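7. Quando a garra bate no suporte de caixas (falha 204)

Se chegou a esta secção com o braço parado e a falha 204 no ecrã, respire fundo. Já me aconteceu mais vezes do que gostaria de admitir e quase sempre se resolve em menos de uma hora. 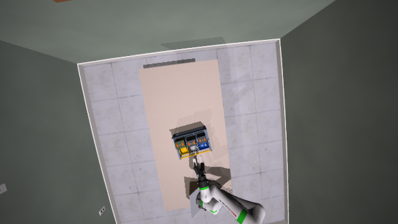
A primeira vez foi numa quinta-feira, aqui na Munholm. Eu tinha acabado de passar o programa Kombo do simulador para a célula, todo contente, e na aproximação o braço desceu 19 mm a mais. Um dedo da garra empurrou o suporte, o controlador Jukex detetou a força e parou tudo. A culpa era minha: tinha mudado a altura do suporte na célula e deixei o modelo antigo no simulador (sim, depois de escrever uma secção inteira a pedir que ninguém fizesse isso!).

ATENÇÃO: não entre na célula enquanto o sinal "Movimento ativo" estiver aceso. A falha 204 interrompe o programa mas não corta a energia dos motores.

7.1 Tirar o braço de lá

1. Carregue na paragem de emergência, mesmo que o braço já esteja quieto.
2. Espere que o sinal se apague e só então abra a porta.
3. Veja se algum dedo ficou preso no suporte ou numa caixa. Se ficou, não puxe! Foi assim que empenei o meu primeiro par de dedos.
4. Saia, feche a porta, liberte a paragem de emergência e passe a consola para modo manual, com a velocidade a 50 mm/s.
5. Recue no eixo da ferramenta, e não no eixo vertical da base. Com a garra inclinada, subir a direito pode arrastar o suporte atrás dela.
6. Quando tiver um palmo livre entre os dedos e o suporte, pare e apague a falha em Alarmes > Histórico > Repor.

Nota: se a falha voltar logo a seguir, o sensor de força perdeu o zero. Siga a secção 9 antes de continuar.

7.2 Descobrir o que aconteceu

7. Abra o registo Firko e procure a última linha antes da paragem. Interessa-lhe a coluna "Desvio Z".
8. Compare a posição do suporte no simulador com a da célula. Meça nos quatro cantos; eu costumava medir só num e andei uma tarde inteira atrás de uma rotação pequenina.
9. Confirme que a ferramenta selecionada é mesmo a garra montada. O Erick Kioko apanhou-me com os dedos curtos escolhidos e os compridos instalados, e ainda hoje fala nisso.
10. Corrija o modelo no simulador e grave-o com outro nome. Emendar apenas o ponto na consola resolve o dia, mas o erro volta na próxima exportação.

7.3 Voltar a trabalhar

11. Corra a aproximação no simulador com a deteção de colisões ligada. Deixe o programa ir até ao fim.
12. Repita na célula, em vazio e em modo manual, com o dedo na paragem.
13. Se correr bem, passe a automático e acompanhe o primeiro ciclo completo do lado de fora.

CUIDADO: não aumente o limite de força para "deixar passar" a falha. A Kanini Mutiso, que faz a nossa manutenção, encontrou uma célula com o limite no máximo e o suporte rachado por trás. Se o seu registo mostrar mais de 3.000 ciclos desde a última verificação dos dedos, aproveite a paragem e faça-a já (secção 11).

Se ao fim disto tudo a 204 continuar a aparecer sempre no mesmo ponto, guarde o registo Firko e o ficheiro do simulador e mande-nos os dois. Só com o número da falha não consigo ajudar grande coisa.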